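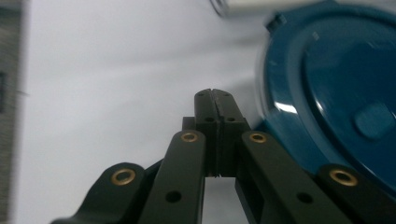
By Dorin Bratu
9 May 2023

The town of Traklow wants to close the Perkow Street branch library and put the money into the main building. The plan was posted in December, and the comment period is nearly over. I think the branch should stay open, with shorter hours if that is what it takes.

The case for closing is easy to state. Perkow Street had 844 active cardholders last year, down 37 from the year before. The roof needs work. The main library is larger, has an elevator, and stays open until 8 on weeknights. On paper one good building is better than two fair ones.

But the number 6 bus no longer runs past the main library. A retired person living on Ollis Road has to change buses downtown and then walk uphill, and the trip home is worse on a winter evening. I have done it with a bag of books and would not do it every week. People who drive may not see why this matters. Those who don't will simply stop borrowing.

The cardholder count also leaves a lot out. It does not include the man who reads the newspaper every morning and has never checked anything out, or the kids who sit at the back tables between the end of school and the end of their parents' shifts. The tax help sessions this spring brought in 291 people, and plenty of them had no card.

I have heard it said that everything is online now. Some of it is. Filling out a benefits form on a phone with a cracked screen is still a miserable job, and the branch has a printer that works.

When the town of Tarar closed its branch, the council promised a book van twice a week. The van came once a week, then every other week — and then it was sold. I don't think anyone lied. A van is an easy thing to cut in a bad year.

If money has to be saved, close Perkow Street on Mondays and Fridays and fix the roof over two budgets. That would keep the door open and leave the council free to look again later. A building that has been sold can't be looked at again.

Written comments can be left at the town clerk's window until the end of the month.

Last updated: 9:40 a.m.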